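MEDIA RELEASE
For immediate use

Noltstead asks residents to hand back their library books, no questions asked

Noltstead Library will drop every overdue fine on its books this February, in the hope of seeing some of those books again.

The library service has 400 titles listed as long overdue. The oldest is a guide to speed reading, borrowed 54 years ago from the old Gradley Street branch and due back three weeks later. Staff remain optimistic.

Under the amnesty, anything belonging to the library can be returned to any branch in any condition. This includes books that have been in the bath, books that have been under a dog, and books with a neighbouring council's stamp in the front, which will be sent home quietly. Borrowers will not be asked for an explanation, although the desk at Skinner Road says it will happily listen to a good one.

"We have heard that it was in the car, that it was in the other car, and that it was in the car when the car was sold," a library spokesperson said. "We accept all of these. We would just like the cookbook."

Cookbooks make up the largest share of the missing titles, followed by travel guides and a surprising amount of material on getting organised. The waiting list for one slow cooker title has outlasted several slow cookers.
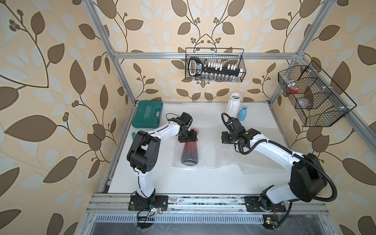
Anyone returning an item during the amnesty will have their account cleared and their borrowing limit restored. The first 100 people through the door will also receive a canvas library bag, coloured a strong orange so that it can be found again at the back of a cupboard.

The bags and the extra returns bins have been paid for by Stimus, a Noltstead stationery supplier, which confirmed it had checked its own staff room shelves before agreeing to take part. It found 3 items.

After-hours chutes at Skinner Road and Gradley Street will stay open overnight for borrowers who would prefer to do this under cover of darkness. Large atlases should be brought to the desk. The chute at Gradley Street has met a large atlas before.

Fines return in March at the usual rate.

Media enquiries: Communications desk, Noltstead Library Service, weekdays from 9 am

ENDS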